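Keeping Cloths, Napkins and Paper in Order (and Other Things I Do on a Slow Monday)

Posted 10/25/21 by Costel Ristić

Filed under: Linens, Drawers, Small Jobs

A reader wrote in asking how I keep my kitchen drawers from turning into a nest, and I started to answer her in two lines and then looked up and saw I had written most of a page. So I may as well put it here, where the rest of you can have it too. Get yourself a cup of something, because you know how I am once I get going on the subject of dish towels!

I'll start with the towels, as they were her main complaint. Mine live in the second drawer down, to the right of the stove, and they stand up on their edges like files in a cabinet. I used to stack them flat, the way my mother did, and every time I wanted the blue one I had to lift up everything on top of it, and by Thursday the whole pile had slumped over sideways. Standing them up takes a different fold. Lay the towel flat, bring the long sides in so they meet in the middle, fold it in half the long way, then fold it in thirds from the short end. You should have a firm little packet that stands on its own. If it flops, it's usually a thin towel, and you can fold it once more and tuck it between two thick ones.

Cut a cereal box down to the height of the drawer to hold them if you don't want to buy a divider. I did buy dividers (the Halik ones, with the spring at one end) and I like them very much, but the cereal box did the job for two years before that and I was sorry to see it go.

Washing towels so they still dry things

Go easy on the fabric softener, please. It leaves a coating, and then you're pushing water around the plate and blaming the towel. I wash kitchen towels by themselves in hot water, with half the soap I think they need and a good splash of white vinegar in the rinse. If you've got new ones that won't soak anything up, put them through twice before you judge them. Mine from Pokau were hopeless out of the package, really slippery, and after the second wash they were the best in the drawer.

For a greasy smell that hangs on, I fill the sink with the hottest water the tap gives me, stir in a scoop of washing soda, and leave the towels overnight. The water in the morning is not something I'd describe on a page people read at breakfast. Wring them out and wash as usual.

Table linens

Cloth napkins I iron, and I know most of you don't, and that's fine! If you'd like the look without the board, take them out of the washer, snap each one hard by two corners, and smooth it flat on the counter with your hand. Stack them wet, one right on top of the other, and press down. Peel them apart after an hour and hang them up, and they'll dry very nearly flat.

For tablecloths, I stopped folding altogether. I saved the long cardboard tube from a roll of wrapping paper, covered it with an old pillowcase so the cardboard wouldn't mark the cloth, and now the good one gets rolled around that and stands in the back of the closet. No creases down the middle at Thanksgiving, and no ironing with the potatoes already on.

Candle wax on a cloth: let it get hard, scrape off what you can with a butter knife, then lay a brown paper bag over the spot and another one underneath and go over it with a warm iron. Keep moving to a clean part of the bag. Red wax may leave a little color behind, and for that I dab on rubbing alcohol and hope for the best. Try it on the hem first.

Starch, the old way

You can make your own spray starch for pennies. Stir one tablespoon of cornstarch into two cups of cold water until there isn't a lump left, pour it in a spray bottle and shake it every time you use it. It keeps a week or so in the refrigerator and then starts to smell, so make a small batch. On dark fabric it can leave white specks, and I turn those pieces inside out before I press them.

My oven cleaning cloths, garage rags and so on never see an iron, I should say. Those go in a coffee can under the sink with the lid on. Anything that's had linseed oil or furniture oil on it does not go in that can, or in any pile! Spread it out flat outdoors, all by itself, until it's stiff and dry. Oily rags bunched up together can heat up and catch fire with no match anywhere near them, and my neighbor lost the corner of a shed that way one February.

Folding for a party

Now for the fun part. If you're having people over, a folded napkin does more for a table than flowers do, and it costs nothing. Crisp fabric is what you want (here's where the starch comes in) or a decent heavy paper napkin. Start with a square, fold it to a triangle, bring the two outer points up to the top point, turn it over and fold the bottom third up. Tuck the side corners into each other around the back, and set it on the plate with the points up. Press the folds with the back of a spoon, going slowly.

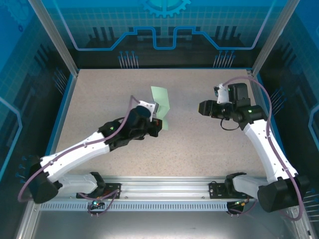
Pale green folded piece, corners up.

Pale colors show off the folds nicely, I find, and a busy print hides all your work. Do a practice one the day before and leave it out as your pattern, so you're not hunting for the instructions with guests in the driveway.

Paper gets a drawer too

The same reader asked about wrapping paper and tissue. Tissue I smooth out with my hand, fold in quarters and keep flat inside an old magazine, a sheet or two between the pages. It comes out looking nearly new. If it's badly wrinkled, an iron on the lowest setting with no steam will bring it back, but put a thin towel over it and don't walk away.

Ribbon winds around a clothespin with the loose end caught in the clip. Gift bags go inside the biggest gift bag. And all those instruction sheets and warranty cards can stand in a file folder with the receipt stapled to the front. I have one for a Krasniqi mixer that I've looked at exactly once, but I was awfully glad to have it that day.

A few leftovers from the mailbag

Lint on dark napkins: a damp rubber glove, wiped in one direction.

Drawer that sticks: rub the runners with a plain white candle stub.

Scissors gone dull: fold a piece of fine sandpaper with the grit facing out and cut it into strips.

Several of you have asked whether the lavender sachets keep moths off. Mine smell lovely and I've still had moths, so for wool I wash it first and then close it up tight in a zippered bag.

Next time I'm doing the pantry shelves, and I'll get to the question about sticky jar labels then. Keep the letters coming!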